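ZAMORA — The garment care workshop at Flokudberg will move its shirt sorting and folding to wooden tables in January, ending the use of padded benches for that step. The change covers white cotton items only. Colored loads stay on the old benches until spring.

The workshop handles 200 pieces a day in the white stream, most of them shirts and small household linens. Each piece is placed on the table, checked for missing buttons and open seams, then smoothed and folded.

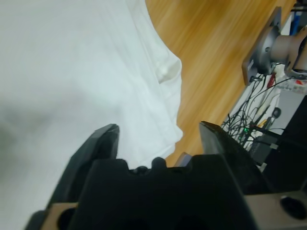
Under the new procedure, buttons are checked before any folding starts. Shirts that fail go to a repair rack with a paper tag and are not folded until the work is signed off. Ingrid Alcantara, who runs the white stream, said the old order meant that repairs were found late and finished stacks had to be opened again.

Tables are to be cleared and wiped at the start of each shift and again at 11 a.m. The wood is sealed, and the cleaning instructions allow a damp cloth and mild soap. Solvent cleaners are barred, as is any wax or polish that could mark white fabric.
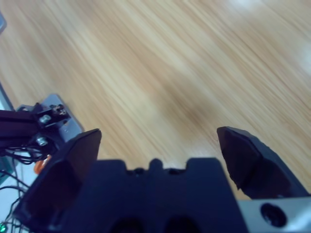
The wood grain of a tabletop at the Flokudberg workshop.

Flat linens follow a shorter route. Rolled edges are opened by hand, the piece is smoothed from the center outward, and it is folded in thirds. Xiomara Iwasaki, who wrote the procedure, said staff had asked for a single fold size so that stacks fit the 59 cm shelves.

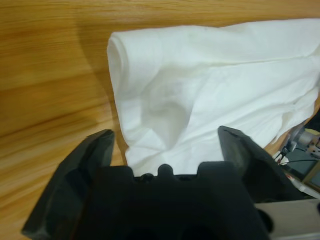
A creased white cloth with one edge rolled over, on the wooden table.

A review of the repair rate is planned after the first 1000 pieces.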